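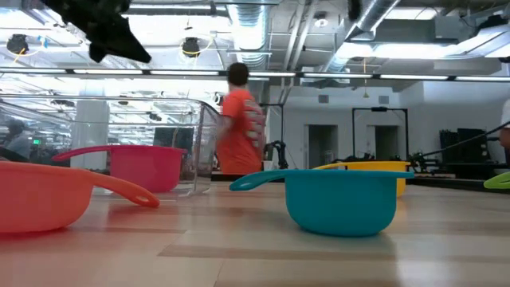 Page last changed 10 Dec 2021 (EB)

Keeping color steady in molded polypropylene
Speaker notes, Clutanside materials evening
Emlyn Beddoe

Slide 1. Title
Bright handled bowls on the title slide: orange, pink, teal, yellow. Leave it up while people sit down. Say that the talk covers solid colors only. No metallics, no pearls, no clear tints. Questions at the end except for units, which people should ask about straight away.

Slide 2. What the customer signs off
The customer approves a plaque under one lamp. The part is thicker, curved, textured in places and seen under shop lighting. Point out that the plaque and the part can come from the same bag of pellets and still read differently on the instrument. Texture scatters light and makes dark colors look paler. Wall thickness matters wherever the color isn't fully opaque.
Ask for the wall thickness before agreeing a tolerance.

Slide 3. Units
L* is lightness. a* runs green to red, b* runs blue to yellow. Delta E is the distance between two readings. Say which formula you use every time you quote it. Our older records are CIE76, and everything from the Dollura range onward is CIEDE2000. The two don't convert. Huw Kneath has the raw L*a*b* values for the older plaques, so they can be recalculated if anyone needs them.
Yellow is the color where the old formula misleads most. A strong yellow can show a large number that few people can see.

Slide 4. Where the color comes from
Three routes: precolored compound, masterbatch at the machine, liquid color. The rest of the talk is masterbatch. Typical letdown for us is two percent, so a dosing error that sounds small is a large share of the color.
The Vuneck doser is gravimetric and corrects itself between shots. The older unit is volumetric and has to be recalibrated when pellet size changes. Show the two pellet samples in the dishes and pass them along the front row.

Slide 5. The trial
71 plaques, five colors, one tool, one operator (Rhodri Eynon). Barrel at 200 degrees Celsius for the baseline. The variables were residence time, back pressure and regrind fraction. Every plaque was left overnight before reading because several organic reds and oranges shift as they cool. Plaques read warm were thrown out.
Don't read the table aloud. Go to the orange row and stay on it.

Slide 6. Residence time
Orange moved first, toward brown, and the b* value dropped before anything was visible. Blue and green phthalocyanines hardly moved. They do affect shrinkage, though, and that belongs with the warpage slide (11).
A large machine running a small part is the usual cause. If the shot uses a small fraction of the barrel, the melt sits too long. Efa Humphreys will probably raise hot runners here. Agree with her: the manifold volume has to be added to the calculation, and ours didn't include it until November.

Slide 7. Regrind
Same-color regrind at a fixed fraction is manageable. Variable regrind isn't. Sprues go back in as they're made, so the fraction rises after every stoppage. Fix the fraction with a second feeder or keep regrind for black.

Slide 8. Light exposure
Matvii Zinchenko's figures. Titanium dioxide absorbs strongly at 370 nm and below, which protects whatever sits beneath the surface and says nothing about the surface itself. Chalking is a separate failure from fading. Wipe the panel before reading and record that it was wiped.
Skip this slide if we started late.

Slide 9. Lot changes
Keep a retained plaque from each masterbatch lot, in the dark, in a paper sleeve. Compare new against the original standard, never against the previous lot. Lot-to-lot comparison passes every time and still walks away from the target. The Çınar order went wrong this way, with 4,000 lids that matched the last delivery and didn't match the tubs.

Slide 10. Metamerism
Light booth demo. D65 first, then store fluorescent, then tungsten. Use the teal pair, not the gray. Room lights down for this one, switch is left of the door.

Slide 11. Warpage
One graph. Nucleating pigments raise the crystallization temperature and change shrinkage, more along the flow than across it. A tool cut for natural resin may need different packing for blue. Check lid fit in every color.

Slide 12. References and contact
Handouts are on the side table. Spectro settings are on the back page: specular included, large aperture, average of three readings with the plaque turned between them.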